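The great white chair cleanup

March 8, 2021

So the weather finally turned and I got it into my head that this was the week for the plastic chairs. You know the ones. White, ribbed seat, everybody's aunt has a stack of them behind the garage. Ours came from Drotness years ago, back when they still had the outlet on the highway, and I have dragged them through three moves because I can't stand to throw out a chair that still holds a person up.

I did look at new ones first. Prelik has a nice folding set, but by the time you add cushions and shipping it's a ridiculous amount of money to sit outside and eat corn. My brother-in-law Bilal said just scrub them, you've got all afternoon, and handed me a bucket (thanks, Bilal!).

The trick with a ribbed seat is that the dirt lives in the grooves. A sponge just skates over the top. I used an old dish brush, warm water, and a good shake of baking soda, and I went along the ribs, never across. Flip the chair over too, with the legs in the air, and get into the place where each leg meets the seat, where spiders like to set up house. Ugh.

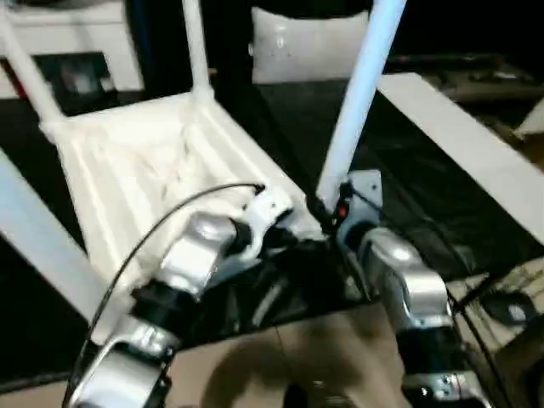

Scuffs are another matter. Dirt comes off, scuffs mostly don't. I tried one of those white eraser sponges and it helped a little with the gray marks, but it also left a dull patch on the first chair, so go easy. Then I bought wet sandpaper, 1000 grit, and did the worst spots with lots of water and small circles. Better! Still not new, but you'd have to be a pretty rude guest to mention it.

For the legs I skipped the brush and used a rag wrapped around and pulled back and forth like I was shining a shoe. Very satisfying, and slender legs like these take no time.

I still have the table to do, and the wobbly chair by the back steps, which needs new rubber feet if I can find the right size. Brollow's had every size except mine. If anyone knows where to get them, leave me a comment, and if you've found something that gets old sunscreen off plastic, please tell me that too.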